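Search this site Search Go

3.2 Household interviews

Compost use in Prerell was uneven. Of 625 plots, most got leaf mold or kitchen scraps, and bagged fertilizer was rare – mainly on sandy ground near Faltero. Interviews were held indoors after the soil visits.

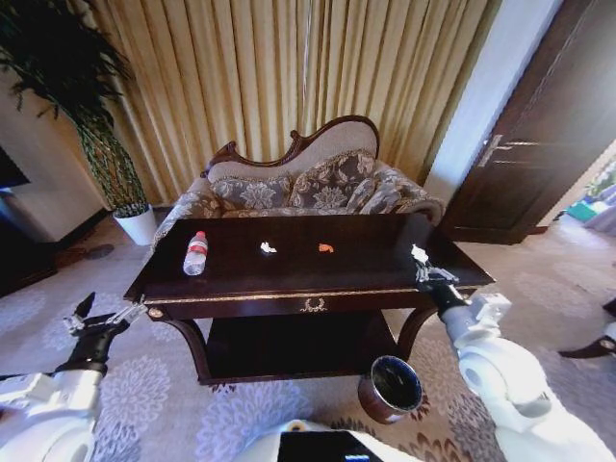

Zoriana Nechyporuk told us that her beans did better the year she stopped digging, and that she would not go back. Nine others on her street had also stopped.

Beds were sampled to a depth of 10 cm in August 2024 and again in September.

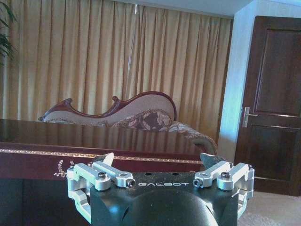 Figure 2. Gripper marked "GALBOT," with silver finger linkages.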